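Zanora House Residents' Association
Minutes of the October meeting, held in the downstairs lounge

We started a little after seven, once the extra chairs had been carried in from the hallway. Eleven households were represented, which is a lovely turnout for a wet evening, and apologies came in from two more. The minutes of the last meeting were read and agreed, with one correction: the bicycle racks are going on the Flenanach Street side, not by the garden gate.

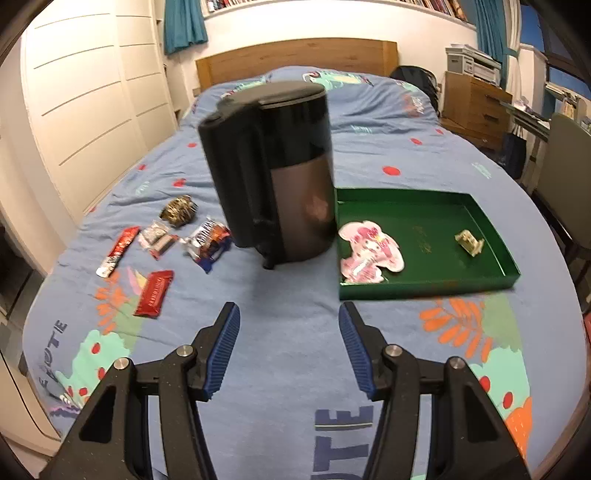
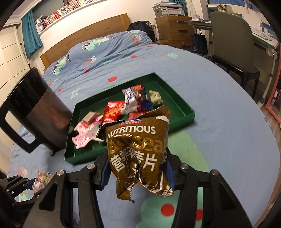
1. Kettles and snacks in bedrooms

We had a good, long talk about this one. Several people are fond of a hot drink upstairs late at night, and the meeting didn't want to take that away from anyone. It was agreed that kettles may stay in bedrooms as long as they are used on a hard, level surface and unplugged afterward. Wrappers and opened food should go down to the kitchen bin before bed, as we have had ants on the second floor again.

2. Laundry room

The left-hand dryer is still eating quarters. Kruger came out on Saturday, replaced the belt, and left us a bill for $40, which the meeting agreed to pay from the house fund. The coin box is a separate job and we are waiting on the part. Until then, please use the other dryer, and be kind about moving someone's clothes if they have finished — folded on the table is nice, heaped on the floor is not.

3. House fund

The balance stands at $1247 before the dryer bill. There was a warm discussion about whether to spend some of it on a second freezer. Opinions were fairly even, and a few of us got rather carried away on the subject of ice cream, so it was put off until we have a price from Lernov.

4. Quiet hours

Quiet hours remain 11 at night to 7 in the morning. The residents over the front door asked, very politely, that long goodbyes be said indoors. Agreed by all.

5. Fall supper

Everyone wants to do it again! We will keep it to 30 places so that we can all sit down together this time. The sign-up sheet is on the board by the mailboxes, with a column for what you are bringing. We are already well supplied with potato salad.

6. Any other business

A blue umbrella was left behind after the last meeting and is hanging in the hall closet. The stairwell light on the third floor has been reported twice and will be reported again.

The meeting closed at half past eight, and most of us stayed on for tea. Next meeting in November, same room.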